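The small dishes, and what goes on them

1 Nov 2018

I finally got rid of the big dinner plates. They had been stacked in the lower cupboard since we moved, and in February I told myself I would either use them or give them away by fall. I didn't use them, so they went. The donation place took the whole box without looking inside.

What we use now is a set of light plastic dishes in plain colors. I bought them from Fortin, a housewares store that has a table of odd pieces near the back. You pick what you want and they wrap it in newspaper. I took a lavender plate first because it was the right size for a bun or a sandwich, and the rest got added over the next few trips. The cups don't match the plate and I don't mind that. I can tell from across the room which one is mine.
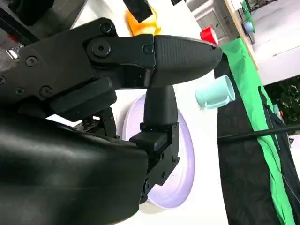 Home Table Club, Flilteo Neighborhood Blogs

The club theme this month is "what you set out for a snack," so I will stick to that. A snack at our house means a bun and something to drink. There is no tablecloth. I wipe the table down, put out a plate and a mug, and that's the whole setup. A white table shows every crumb, and I have come to like that. I used to have a brown one and I would find old crumbs with my elbow.

I keep the plate and the cups on the shelf over the counter instead of in a cupboard. Plates go on edge in a wire rack from Drendia that cost 15 dollars. I paid full price and I would again. Before the rack they were in a pile and the one I wanted was on the bottom every time. Cups go upside down on a dish towel. If I leave them right side up they get dust in them by the end of the week.

The buns are the other half of this. I like the pumpkin-shaped kind with the orange stripes this time of year. They look harder to make than they are. You color a third of the dough orange, cut it into strips, and lay the strips over a plain ball before the second rise. Then you tie it with kitchen string, not too tight, so that it puffs up between the strings. The little knot on top is a scrap of both doughs twisted together.
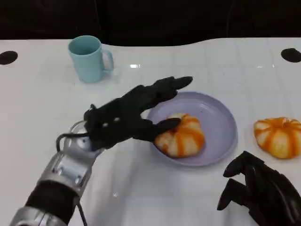
My first batch was bad. I tied the string as if I were mailing a package, and it baked right into the crust. I had to cut the buns apart to get it out. For the second batch I rubbed oil on the string and left it slack, and it came off clean. I bake them at 350 degrees and start checking early. They should stay pale. Once the top browns you can't see the stripes very well.

For the color I use canned pumpkin and a pinch of paprika. I have tried carrot juice and the dough came out sticky and hardly orange. Trallus makes a powder that a few people in the club use, but the jar I looked at was more than I wanted to spend on something I would use once a year.

I weighed the dough for one batch to see if it would make the buns come out even. The plain dough was 513 grams. I divided it on the scale and they did come out closer in size, though the strips still went on crooked. I have not bothered with the scale again.
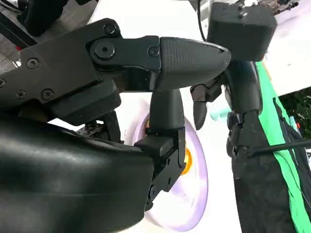
Washing up is quick when there isn't much to wash. I do the plate and cups by hand with warm water and a soft sponge. The rough side of the sponge dulls the finish, which I learned on an older bowl that now looks cloudy all over. Tea will stain the inside of a light-colored cup if you leave it overnight. Baking soda and a wet finger takes care of most of it.

I have been asked if I miss having real china. I kept a few pieces for company and they are on the top shelf. They come down for holidays. The rest of the time I would sooner have something I can drop.

The next thing I want is one more bowl, a deeper one for soup. Fortin had one last time, but the rim was chipped and they wouldn't mark it down.
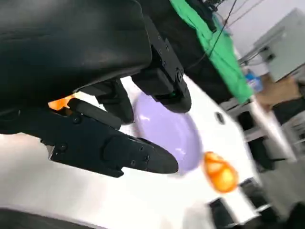
Try the oil on the string but also use wider string, the flat cotton kind. I had the same trouble with mine baking in and the flat kind doesn't sink as far. Also, if you put the buns on the dish while they are still warm the bottoms get damp. I let mine sit on a rack for 2 hours and they keep better that way.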